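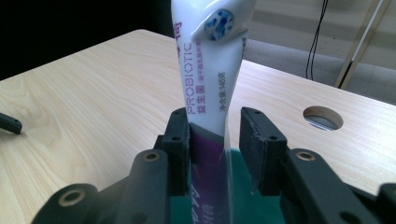 Chapter 6

Claims on the Label: How Packages Speak to Buyers

Every packaged good sold in a store carries two kinds of language. The first kind is required by law and tells the buyer what the product is, how much of it there is, and who is responsible for it. The second kind is chosen by the seller and is meant to persuade. A toothpaste tube with the word "PROBIOTIC" running up its front in purple letters, next to the same idea in Chinese characters, belongs to the second kind as far as that word is concerned. The word names a quality that the seller wants the buyer to notice first. It does not say how much of anything is in the paste, and a shopper who wishes to know must look elsewhere on the package. This chapter is concerned with the distance between those two kinds of language, and with the rules, customs, and habits of reading that have grown up in that distance.

Learning objectives

After studying this chapter, students should be able to:
– tell a required statement from a voluntary claim on a consumer package;
– classify voluntary claims as claims of content, claims of effect, or claims of character;
– explain how the size, color, and direction of printed words affect the order in which they are read;
– describe the problems that arise when one package addresses readers of more than one language;
– apply the reading procedure in Section 6.4 to a package of their own choosing.

Key terms

claim of character, claim of content, claim of effect, net quantity, principal panel, qualifying statement, required statement, secondary panel

6.1 From the Counter to the Shelf

For a long time most household goods were sold from behind a counter. The buyer asked for soap, salt, or tooth powder, and a clerk measured it out or handed it across. The clerk answered questions, recommended one grade over another, and stood behind the sale in person. Packages existed, but many of them were plain, and their main purpose was to keep the goods clean and together on the way home.

Self-service changed the work that a package had to do. Once buyers walked the aisles and chose for themselves, the package took over much of the clerk's part. It had to give the name of the product, set it apart from the goods beside it, and supply a reason for choosing it, all in the few seconds that a buyer might spend in front of a shelf. Manufacturers who had once written for wholesalers began to write for a person holding a basket.

The fictional town store is a useful device in many textbooks, but the change is easier to follow in a single set of accounts. The Calimlim case, which appears in full at the end of this chapter, concerns a family grocery that moved from counter service to open shelves over one winter. Before the change, the store carried 709 separate items. After it, the store carried 2000, and the greater part of the increase consisted of goods that already had a close equivalent in stock. Buyers were offered more kinds of the same thing, and the printed words on the front of each package became the chief means of telling them apart.

6.2 Three Kinds of Voluntary Claim

Voluntary claims may be sorted in several ways. The division used in this book rests on what a claim asks the buyer to believe.

A claim of content states that something is in the product or has been left out of it. "Made with oats" and "no added color" are claims of content. In principle such a claim can be checked against the list of ingredients or by testing. The difficulty is usually one of amount. A cereal may be made with oats and contain very few of them.

A claim of effect states that the product does something for the person who uses it. "Softens skin" and "removes grease" are claims of effect. These claims are harder to check, and in many places they are held to a stricter standard than claims of content, especially where health is concerned. The same words may be treated differently depending on whether the product is sold as a food, a cosmetic, or a drug. Students should take care not to assume that a rule learned for one class of goods applies to another.

A claim of character describes the product in general or admiring terms. "Classic," "gentle," and "premium" are claims of character. They are seldom open to proof in either direction, and regulators have often left them alone for that reason.

Many words on packages sit between two of these classes. A single word can name an ingredient and suggest a benefit at the same time, and the seller may be content to let the reader decide which is meant. When a claim can be read in more than one way, the analyst should record each reading separately and ask what evidence would be needed to support it.

6.3 Position, Size, and Language

The part of a package most likely to face the buyer is called the principal panel. The remaining surfaces are secondary panels. Claims meant to be read first are placed on the principal panel in large type, often in a color that contrasts with the background. Required statements may also have to appear there, but their minimum size is commonly small, and a designer with limited room will tend to give them no more than the minimum.

The shape of the container sets limits of its own. A carton offers flat sides. A bottle or jar offers a curved surface, only part of which can be seen at one time. Soft containers fold and crease as they are handled, so that words near a bend may be hard to make out. On a tall and narrow package the designer must choose between small words set across the width and larger words turned to run along the length. The second choice gains size, but it asks the reader to tilt either the package or the head.

Language adds a further demand. A package sold in several markets, or in one market with readers of several languages, may repeat its text in full, repeat only part of it, or divide the work between languages. In the last case the main claim may appear in two languages while directions and cautions appear in one. A reader who understands only the claim has then received the persuasive part of the message and missed the practical part. The Mustine labeling study, discussed in Chapter 9, asked 1000 shoppers to find the directions for use on a household cleaner printed in this manner. Its findings are best read together with the material on type size given there – the two effects are difficult to separate.

6.4 A Procedure for Reading a Package

The following procedure is used throughout the remaining chapters. It should be carried out with the package in hand. Photographs show one side only and are not a sufficient basis for a full analysis.

Step 1. Write down every statement on the principal panel in the order in which it draws the eye.
Step 2. Mark each statement as required or voluntary under the rules of the market in which the package was bought.
Step 3. Assign each voluntary statement to one or more of the classes in Section 6.2.
Step 4. Search the secondary panels for any qualifying statement, and note its size in relation to the claim it limits.
Step 5. Where more than one language is used, note which statements appear in each.

Students working in pairs should complete Step 1 separately before comparing results. Differences at this stage are common and should be kept in the record.

Questions for discussion

1. A jar of face cream from the Berkero company is labeled "pure" on the front. Which class of claim is this, and what would a buyer reasonably take it to mean?
2. Should a claim of character ever be subject to proof? Give one case in which it might mislead.
3. The Oteo cooperative prints 2400 labels at a time and wishes to add a second language without changing the size of the label. What should be removed, and who should decide?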